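Why Is Fog So Thick in the Morning?

Some mornings you look out and the house across the street is gone. It is still there, of course, but there is fog in the way.

What fog is made of

Fog is a cloud that sits on the ground. It is made of tiny drops of water floating in the air. Each drop is too small to see by itself, but there are so many of them that they block your view.

Where the drops come from

Air always has some water in it. Most of the time this water is a gas called water vapor, and you can't see it. Warm air can hold more vapor than cold air can. At night the ground loses heat, and the air next to it cools down too. When the air gets cool enough, some of the vapor turns into drops.

Why valleys get more

Cold air is heavier than warm air, so it slides downhill and collects in low places. The town of Cultham is at the bottom of a valley, 360 feet above sea level. Flakatdale is up on the ridge at 779 feet. In March, children in Flakatdale often walk to school in sunshine and look down on a white blanket covering Cultham.

Where it goes

After sunrise the ground warms up. The air warms too, and the drops turn back into vapor. People say the fog "burns off," but nothing is burning. Wind can also break fog up by mixing in drier air.
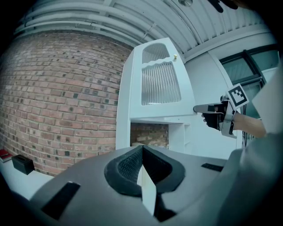
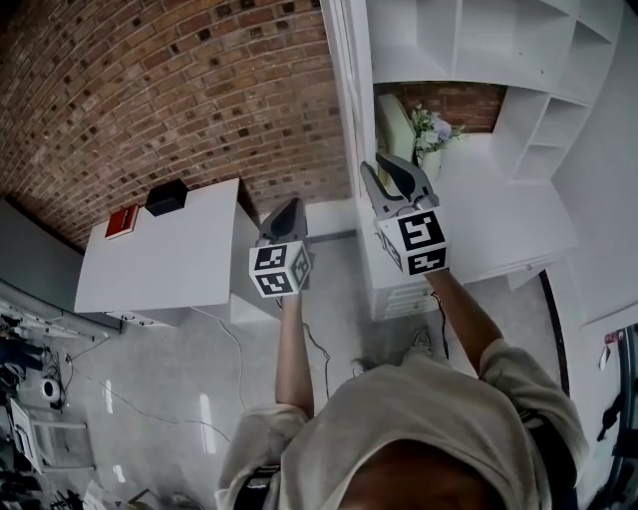
Words to know

Water vapor: water in the form of a gas.
Condense: to change from a gas to a liquid.
Dew point: the temperature where vapor in the air starts to condense.
Visibility: how far you can see.

Written by Dolores Lyons. Checked by Tamás Simon.
Last updated 11 Apr 2019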